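Flelus hand-held gripper, build kit

Home > Kits > Grippers > Flelus hand-held

The Flelus is a two-finger gripper you hold in your hand and work with a trigger. It comes as a kit and goes together on a kitchen table or a bench in a shared workshop. You need a small screwdriver set, a hex key and a free evening. The two fingers are plain blocks held on with screws, so they can be taken off and swapped without stripping the rest of the tool.
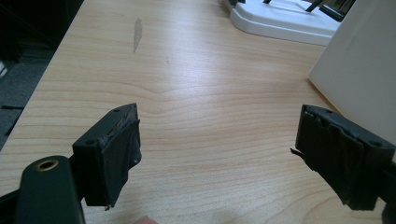

Melur Latuheru

I wrote the build notes for this kit and have put together 11 of them, mostly at the Irbridge shared workshop. The body goes together quickly. The trigger linkage is the slow part. Fit both links loosely, check that the fingers close evenly, then tighten.

We wrap the gripping faces in black tape. It grips better than the bare block and costs next to nothing, but it does wear. After enough picking up and putting down the edges fray, the layers crease and you get flaps sticking out. A bit of fraying does no harm. When a flap is long enough to catch on whatever you are lifting, peel the lot off, clean the face and start again. Don't wrap new tape over old, as the fingers will no longer meet squarely.

Shayne McKinnon keeps a log for the workshop's own tool and got 1,066 grips out of one wrapping on cardboard boxes. Bare metal parts wear it much faster. I change mine at 500 and don't think about it any further.

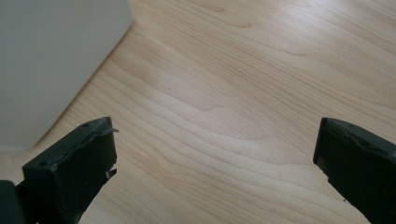
If you would sooner not use tape, the Tikach rubber pads fit the same fingers. They are thicker, so the jaws open a little less wide, and you will have to reset the trigger stop. Nhàn Lương has used a pair since November and prefers them for glass jars. I find them a bit stiff for thin card.

In the box
Body, handle and trigger
Left and right fingers
Linkage parts and screws
Threaded inserts (already fitted)
One roll of black tape
Printed build notes

Not in the box
Camera and camera mount
Tikach pads
Screwdrivers and hex key

Build time: 3 hours for a first build
Spares: fingers are sold singly, please say left or right when ordering
Finish: fingers in black only

Fitting notes
Do the finger screws up by hand first. If one goes in crooked, back it out and start again. The inserts will take a fair amount of force but the thread on the screws won't. Early kits had a linkage screw that was slightly too long and rubbed on the body. If yours rubs, write to Chanida Chuensuk at the parts desk and she will post you the shorter one free of charge.

Also in this range: Sembiring trigger spring set, Tikach rubber pads, spare tape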